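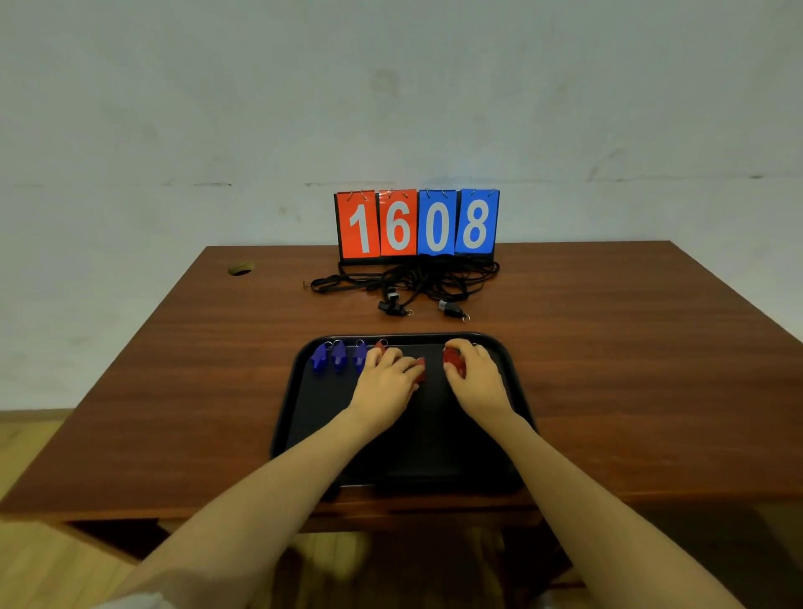
The flip scoreboard at the back of the desk, with the lanyards and the whistle tray in front.

Flip scoreboard and colored whistles: a long review from a small gym
Posted September 18, 2018

I have been meaning to write this one up since April, when I finally gave in and replaced the old scoreboard we'd been nursing along at our rec league. If you've ever kept score for a room full of eleven-year-olds playing volleyball, you know how much depends on everybody being able to see the numbers, and our old one had lost its 7 on one side (we had been using a 1 with a bit of tape on it, and there were arguments).

So I ordered the Mekano tabletop flip board, and since I was paying shipping anyway I added a set of Nastley whistles with lanyards. Both came from Brulamon, a little sports supply shop that I like very much and that still tucks a handwritten thank-you into the box. The board was 37 dollars and the whistles were 8, and I paid for all of it myself.

The board first. It has four cards across, two red and two blue, with big white numerals, and I do mean big. The red is really more of an orange-red, and next to that bright blue there is no mixing up the teams, even for the grandparents up on the top bleacher. I paced it off one evening and could read the score from 50 feet without my glasses, which pleased me more than it probably should have. The cards hang on metal rings, and they turn over with a nice soft slap that the kids have come to love. They fight over who gets to flip!

The black base is long and low and sits nicely on a desk or a scorer's table. I wouldn't call it heavy. With the gym doors propped open on a breezy evening I did have a card lift on me once, right in the middle of a serve, and after that I kept a hand near it. The rings are also a little stiff when the board is new. Mine loosened up after a couple of weeks of games, and if yours feel tight I would just sit down with a cup of coffee and flip every number through a few times.

Now the whistles, and here I have a bit more to grumble about, though I do like them. Ours are blue, red and black, so I can hand a color to each court and know at the end of the evening which court hasn't given theirs back. They're plastic, and light enough that you forget you have one on. The sound is loud and a touch shrill, good for a gym, maybe too much for a small classroom. Each one has a little metal ring at the top for the cord, and the rings have all held so far.

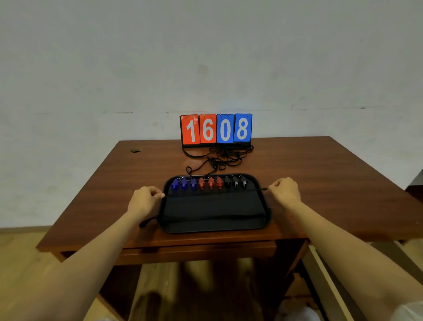

Do the lanyards come already attached to the whistles?
They were packed separately in my set, so plan on a few minutes to clip them all on before your first game.

The cords are my one real complaint. They're black, every last one of them, so the color system that works so well for the whistles is no help at all once you're staring at a heap of straps. And they do heap. I can put them away as neat as you please, and by the next practice they have knitted themselves into a nest. I had the same trouble with the Bouvier set we owned before, to be fair, so I suspect it's just what lanyards do.

What has worked best for me is to take the whole pile out and lay it on a table, find one end, and draw that cord straight between both hands before starting on the next. Don't yank! A yank only makes the knot smaller and meaner.

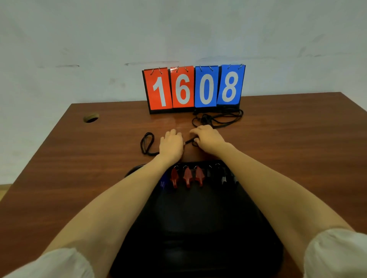

Once a cord is free I fold it in half, then in half again, and wrap the last bit loosely around the middle. It takes me 6 minutes or so to do the lot if I'm chatting at the same time, and I usually am. I've thought about adding a loop of colored tape to each one to match its whistle, and I'd love it if Nastley would simply sell them in matching colors. I would pay a dollar or two more for that and be glad to.

As for storage, neither item came with a bag. I keep the whistles upright in a shallow tray with a rim, colors together, and the board goes on the shelf behind it. A tray is much nicer than the coffee can I used before, when getting one whistle out meant getting all of them out.

I'd give the board four and a half stars, and I'd buy it again tomorrow. The whistles get four, and the lanyards, bless them, get two and a half. If you only have room in the budget for one thing, get the board and make do with the whistles you have. Brulamon had both in red and blue last I looked, and there was a green and yellow board too, if those happen to be your team colors.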